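# Walk-through checklist, ground floor unit on Filatik Lane

27 February 2021. My notes, typed up the same evening with a cup of tea, so forgive the rambling. Items are marked OK, FIX or ASK.

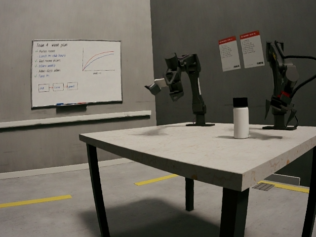
I always start a walk-through with the floor, and I start at the door I came in by. Most falls I've had to write up came down to something dull like a curled mat or a lip between two kinds of flooring, so I go slowly and drag my feet a bit (you should see the looks I get). After the floor I do anything heavy at hip height, and stone tops are high on my list. Take a table like this one, with a thick pale slab on dark legs and a corner that points out into the room. I'd want to know how the slab is held to the legs, and I'd want that corner kept out of the main walking path. The brown spots along the sides wouldn't bother me, though I'd run a thumb over them to feel for a crack.

## Floors and walkways

- [x] **Entry mat lies flat – OK.** New since my last visit. Heavy rubber back, doesn't slide.
- [ ] **Threshold strip, hall to kitchenette – FIX.** Two screws missing. I caught my toe on it and I was looking for it! Talha Dhanial has the right screws in his van.
- [x] **Walkways clear – OK.** Boxes from the Vudano delivery were stacked along the hall in June and they're gone now. Thank you, whoever did it.
- [ ] **Extension cord by the copier – FIX.** Runs straight over the walkway under a strip of tape. Tape isn't a cord cover. Either move the copier or buy the proper thing.

## Heavy furniture

- [x] **Stone tops steady when leaned on – OK.** I lean with both hands on each corner in turn. No rocking.
- [ ] **Tall shelving anchored – FIX.** One unit in the back office is only resting against the wall, and it has all the binders on the top shelf. Please move those down today, even before the brackets come.
- [ ] **Load label on the mezzanine rack – ASK.** The label says 50 but somebody has scratched off the rest. Pounds? Kilos? Huguette Leblanc bought the rack from Echeverri and may still have the paperwork. Until she finds it, I'd go with the smaller one.

## Exits and lights

- [x] **Front door opens fully – OK.**
- [ ] **Back door – FIX.** It opens, but you have to put a shoulder into it. It swelled up over the winter, same as mine at home. Plane the top edge and seal it after.
- [x] **Exit signs lit – OK.** Both of them.
- [ ] **Emergency light over the stairs – FIX.** Pressed the test button and got a sad orange flicker, then nothing. Battery, most likely.

## Fire stuff

- [x] **Extinguisher in kitchenette – OK.** Needle in the green, pin in place, tag up to date.
- [ ] **Extinguisher in back office – FIX.** Behind the coat rack. I only found it by knowing it was there. Move the coats.
- [x] **Smoke alarms – OK.** Sorry about the noise, Kusum. I did shout first – just not loud enough.
- [ ] **Space heater under the front desk – ASK.** It's an Ovness and looks fine, no scorching on the plug, but it's closer to the paper recycling than I like. Is it allowed under the lease? Pascal Riviere would know.

## Kitchenette and first aid

- [x] **Outlets near the sink trip when tested – OK.**
- [ ] **First aid box – FIX.** Plenty of bandages in every size except the one people use. Burn gel is out of date. There's also a packet of soy sauce in there, which I've left where it was.
- [x] **Hot water not scalding – OK.** Let it run for a minute and could keep my hand under it.
- [ ] **Microwave door – ASK.** Closes, but with a crunch. Does anyone know if it was dropped?

## What I'd do first

Binders, then the threshold strip, then the light over the stairs. All told there are roughly 11 small jobs if you count the coats, and most need nothing fancier than a screwdriver. Špela Georgiou has the key to the supply closet and knows which batteries we keep. I'll come back and look at the back door once it's been planed, so send me a message when it's done and I'll bring my own shoulder.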